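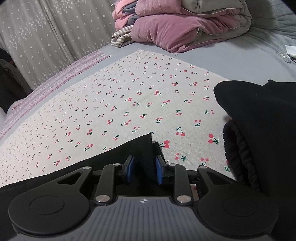 I've had the Prurnora duvet cover since July and I'm still pleased every time I get into bed! Mine is the plain cotton one, bought with two matching pillowcases, and after 25 washes the colour has hardly shifted.

The best bit is the side opening. You lay the duvet in, tie the corners and button it up – no crawling about inside with your arms over your head. My old Jurka set was softer on day one but went bobbly by spring.

Two grumbles. The buttons are small and fiddly, and it creases badly if you leave it in the machine. I'd still buy another, probably in the darker green.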